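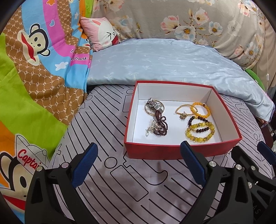
Jewellery sort, red box on the bed. Bracelets on the right, watch and bead necklace on the left.

Forum > Teaching by demonstration > Household tasks

Thread: Sorting jewellery with the hand-held gripper, how tidy should the demos be?

flandness_tom
Posted February 21, 2022

I'm recording demonstrations for a pick and place task with small soft-ish things. The idea is to take one piece at a time out of the box and lay it on the sheet, then put the lot back. All by hand with the gripper tool, no arm involved until the training is done.

The four beaded bracelets are fine. The big yellow one with the gold spacers I can get nearly every go, because the beads are fat and the pads sit either side of one. The trouble is the other half of the box. The watch and the thin bangle are tangled together and the necklace hangs down off them, so whatever I close on, something else comes too.

Two questions. Should I untangle everything before each take so the demos are clean, or leave it as it falls? And is it all right to shake a piece loose, or will the policy just learn to shake everything?

okmont_bench
Reply 1

Untangle it. You want the robot to learn picking first. If half your takes are you fighting a necklace, it will learn the fighting. We did a cutlery drawer at work and the first batch was useless for this reason. Second batch had every fork separate and it trained in a fraction of the time.

Sándor Kerekes
Reply 2

I disagree with okmont_bench. Forks do not tangle. Jewellery does, and a policy that has only seen neat pieces will stop dead the first time two come up together. Leave it as it falls, but decide beforehand what you do when it happens and do the same thing every time. Mine is: lift slowly, pause, lower, let go, take a new grip on the piece that was on top.

Shaking I would avoid. It is fast and your wrist never does it the same way twice.

flandness_tom
Reply 3

The pause sounds sensible. Do you keep the takes where it doesn't come apart?

Sándor Kerekes
Reply 4

Up to 6 tries, then I put it down, open the fingers and end the take. I keep it and tag it as not finished.

okmont_bench
Reply 5

And then you've got a pile of failures in the set. I wouldn't train on those.

Sándor Kerekes
Reply 6

I train on the good tries within them and cut the rest. It is more work, yes.

pegbag
Reply 7

How do you hold the box still? I tried something like this with a sewing tin on a duvet and it slid about whenever I touched the side. On a table the same moves were easy. Have you thought about doing it on a desk first?

flandness_tom
Reply 8

It does move if I catch the wall. I'd like to keep the bed, as the soft surface is part of what I'm after. I could try going in steeper so the fingers stay clear of the rim.

hulley_mk2
Reply 9

Go in steeper, and slow down over the rim. The other thing is where you grip. With round beads the string rolls and the bead pops out of the pads. Close across two beads with the string running along the pad — it holds much better. The thin gold-toned one with the charm, I'd stay away from the charm end altogether.

For the necklace, don't pinch a single strand. Get several loops at once and lift straight up until the end is clear of the box before you go sideways.

pegbag
Reply 10

Would remote control not be easier? Sit with a leader arm and you can see what the real gripper can reach. By hand you can do twists with your wrist that the arm never will.

hulley_mk2
Reply 11

I've done both. Teleop on tiny things is slow going and you can't feel anything. I had a Zeng leader arm on loan in March last year and by the end of an evening I had very little worth keeping. With the tool in your hand you feel the chain catch and you stop. Just keep your wrist honest, no big twists.

okmont_bench
Reply 12

Agree on that at least. But check your reach before you record hundreds of them. We threw away a whole week because the arm couldn't get the angle everybody had been using.

flandness_tom
Reply 13

Good point, I'll replay a few on the arm first and see what it refuses.

How many do people record for something like this? I've seen 3,000 quoted for folding and I don't fancy it.

Sándor Kerekes
Reply 14

Far fewer for one box. I would start with the bracelets only and see how it does, then add the watch side. Change the layout between takes. Turn the box, swap the sides, empty it and tip it all back in. If the amber bracelet is always top right it will learn the corner and ignore the bracelet.

okmont_bench
Reply 15

Still say start with them separated. You can add the mess later.

flandness_tom
Reply 16

I'll do bracelets separated for the first batch, then the whole box as it falls for the second, and train with and without. The silver chain with the flower pendant I might leave out for now. The hook on the end looks like it'd catch on anything.

hulley_mk2
Reply 17

Leave it in for a few. It'll be in the box when someone wants it done for real.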